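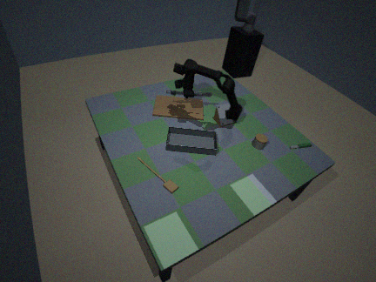
Page last changed: November, before the Monday session

Work and Automation, Unit 5
Course handout: When the bench is shared with a robot arm

Purpose of this unit

Unit 5 considers what happens to the people at a workplace when part of the handling work is given to a machine. The case is the returns and repair department of Hornirau, a firm that receives used household goods at its Dusdale site, sorts them, and sends them on for resale, repair or disposal. The planning of the new work cells was done in simulation before any equipment was ordered, and the simulated cell is the one used in this course. Students should read the case before class and bring written answers to the preparation tasks.

The work before the change

At Dusdale, one person at a bench did the whole job. The sorter took an item, decided what it was, judged its condition, placed it and recorded the decision. The department handled 4000 items in a normal week. Sorters were paid at a single grade, and new staff learned the work by standing next to an experienced colleague for their first weeks.

The goods are mixed. The simulated table reflects this with a wooden spatula, a can, a lighter, a sheet of cardboard and an open tray, all within a short distance of one black arm. An experienced sorter gives such a mix very little thought. The planners at Parkomero, the contractor that prepared the simulation, had to write down every choice that the sorter makes without speaking of it. Which items may share a tray? Which must be set aside for safety? When is a piece of cardboard packing, and when is it part of the goods?

Much of this knowledge had never been recorded. The interviews held to collect it were the first occasion on which many of the sorters had been asked to explain their work to anyone outside the department.

Changes in tasks

Under the plan, the arm picks and places, and the person attends to exceptions. The job title changes from sorter to cell attendant. Three effects should be noted.

First, the easy items leave the person's hands. What remains is a steady run of hard or unclear cases. Several staff members said in interviews that the simple items had given them a rest between difficult ones.

Second, the pace is set differently. A sorter could slow down for ten minutes and make up the time later. An attendant responds when the cell stops.

Third, the layout of the table becomes a matter of instruction. Under the old system each person arranged the bench to suit the hand and the eye. In the new cell, the places for trays and loose items are fixed in a written plan, and an attendant who wishes to move a tray must ask for the plan to be changed.

Changes in training and pay

Hornirau offered 16 places on a training course for cell attendants. The course lasted 2 weeks and covered safe stopping, restarting, and the reading of fault reports. It did not cover changes to the layout plan, which stayed with Parkomero under the contract. Staff representatives objected to this point more strongly than to any other, including pay.

The question of grade was left open when the first cell was approved. Students should consider whether a job with fewer physical movements and more decisions ought to be paid at the same rate, and who should make that judgment.

Simulation as a meeting place

Ní Chonaill, the advisory office engaged by the staff side, asked that workers be shown the simulated cell while it could still be altered at low cost. Viewing sessions were held during paid hours. Comments from these sessions concerned reach, the position of trays, and where a person would stand when clearing a fault. Some were adopted in the final layout. Others were recorded without a reply, and the staff side later cited them in its written response.
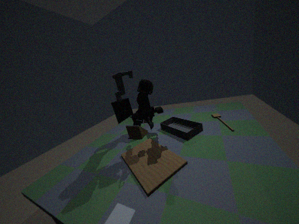

Preparation tasks

Write one page on a job you know well. List the decisions in it that are not written down anywhere, and mark those you would be unwilling to hand over.

Compare the position of the sorter and the attendant with regard to pace. Refer to the reading for Unit 4.

Draft two clauses for an agreement between Hornirau and its staff on who may request a change to the cell layout and how soon a reply is due.

Bring a printed copy of each to class. Drafts of the clauses will be exchanged in pairs at the start of the session.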